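Packing and Storing Groceries: Plastic Bags

Load order
Set the bag upright on a flat surface and open it fully before loading. Heavy round items go in first and sit on the bottom. Boxes stand on edge against one side. Eggs, bread and soft fruit go in last or travel separately.

Weight
Thin bags usually fail at the handle, where the film is narrowest. Keep cans and glass to half the bag's depth. For a longer walk, double the bag and turn the inner one so its side seams do not line up with those of the outer.

Produce
Take fruit out of the bag when you get home. Trapped moisture speeds up mold, particularly at the stem end. Whole melons keep at room temperature until ripe. Once cut, wrap the exposed face and refrigerate. Citrus lasts longer in the crisper drawer, unwashed. 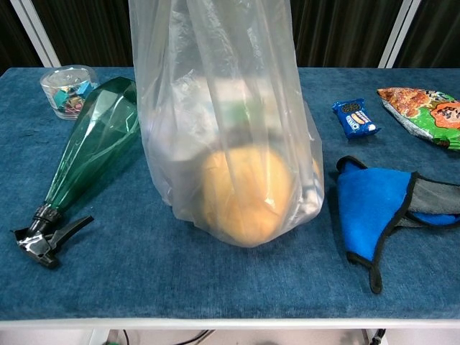
Round item at the bottom of a clear bag, smaller items beside and behind it.

Reuse
Turn the bag inside out, wipe with dish soap and water, and hang it open until dry. Do not reuse a bag that has held raw meat. Check for pinholes by trapping air inside and pressing gently.

Storage
Flatten, fold lengthwise in thirds and roll from the bottom up. Keep away from the stove and out of reach of small children.

Sumeya Assefa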